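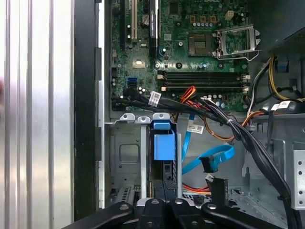 Nisberg parallel gripper, small size: four stars, grudgingly
Reviewed by Eftychia Rallis, 9/14/26

I had $2,367 left in the equipment line and a boss who wanted "robots" on old desktop teardown before the budget closed. The arm we already owned. So the money went to a Nisberg gripper with the wrist camera bundle, and I have been defending the purchase order ever since.

The good: the jaws are slim enough to get down into a desktop case among the cables, which the Tristeo we had on loan never managed without rearranging somebody's wiring. Swapping fingers takes two screws and very little swearing. The camera view is sharp enough that I can tell a memory slot from an expansion slot while drinking coffee at a respectable distance.

The less good: black fingers, black cable bundles, black connectors. Whoever picked the color has never looked for a dangling plug at the bottom of a PC. Budget for colored fingertips. They are extra, of course. So is the cable for the camera, a fact the quote kept to page 12.

Delivery was promised in 2 weeks and took 14, so order before you need it, ideally before you've thought of it. Laurier Cloutier in purchasing now answers my emails with a single period.

Would I buy it again? Yes, with the spare finger set on the same order, and with the training day crossed out. The manual is fine. Savvas read it over lunch.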